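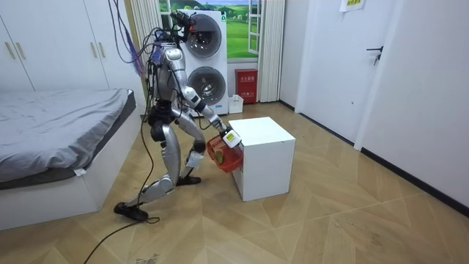 About Himance Cycling Club

Himance is a road cycling club with a clubhouse, a timetable and a hill. The hill came first. It climbs out of the back of Carley past the water tower, and for years people rode up it separately, pretending not to race each other. Elaheh Ebrahimi suggested that they might as well pretend together, and the club grew out of that.

We now have 23 riders who hold a racing licence and a larger number who own the jersey. Both groups are welcome on Sundays. The jersey is green and mustard, a combination chosen by vote after a long meeting in a cold room, and it can be seen from a great distance, as drivers have remarked.

What we do

Most of our year is spent on the road. The Sunday ride leaves Carley at eight and goes to Horgan and back by whichever route the wind makes least unpleasant. There are two groups. The first is quick and talks about gearing. The second is also fairly quick, whatever it says on the timetable, but it stops for cake.
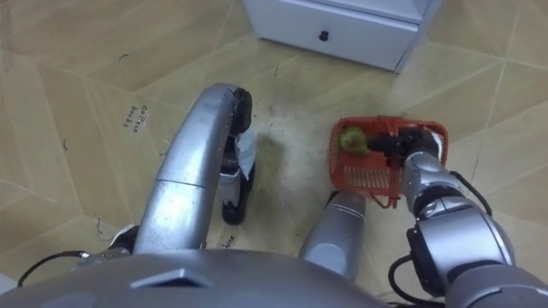

Radwa Benjelloun says the second group is the harder of the two, and that anyone who doubts it should try the Horgan climb straight after a slab of bread pudding. She has asked for this to be put on the website, and now it has been.

On Wednesday evenings in spring and summer we run a ten-mile time trial on the old Horgan road. You need a number, a rear light and a helmet. You do not need a skinsuit, a pointed hat or a bike that costs more than your car, though we have all three in the club and they do get an airing. Results go up the same night, unless the stopwatch has been left in somebody's jacket again.

Our stage race

The Okolia Two-Day is our one big event and the reason several of us have no annual leave left. It has been going for over 20 years and takes in three stages: a road race on the Saturday morning, a short time trial after lunch, and a long, lumpy Sunday that finishes at the top of the hill at Carley. It is open to visiting clubs, who tend to win it. Our own riders have taken the overall twice, and a good many more have taken the prize for most aggressive rider, which is decided by the cars behind and usually goes to whoever attacked first and was caught soonest.
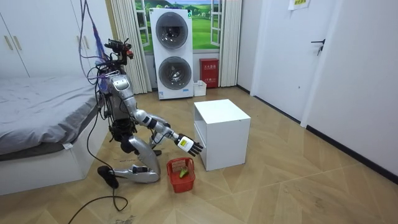

The leader's jersey is plain white and we own exactly one of them, in medium. Large winners have coped. After each stage it is washed at the clubhouse and handed back the following morning, and it has never been lost, although it once spent a night in Horgan without permission.

Younger riders

The junior section meets on Saturday mornings on the closed circuit behind the leisure centre. Riders start from age eight and are taught to corner, brake, drink from a bottle without swerving and ride close to other people without shouting at them. Some of the adults have asked to sit in on that last one. We have a few loan bikes in small sizes, which go quickly at the start of the season, so please get in touch early.

Winter

From December the time trials stop and the turbo sessions begin. These involve pedalling hard in the clubhouse and getting nowhere.
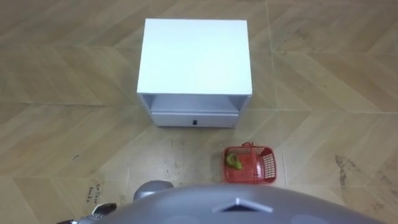 Sunday rides carry on all through the cold months unless there is ice, in which case a message goes out at seven and everybody goes back to bed with a clear conscience. Mudguards are compulsory. They need to be long ones, and the person riding behind you will decide whether they are long enough.

Joining

Come out for two Sundays as a guest before you pay us anything. If you still like us, the form is at the clubhouse and on the membership page. Bring a spare tube, some money for the café and a bike that changes gear when asked.

The club is run by its members, and the jobs are shared out each winter among those who failed to leave the meeting in time. For the Okolia Two-Day, entries and marshalling go through Radwa. For everything else, including lost gloves, write to Elaheh.

Page last updated September 7, 2020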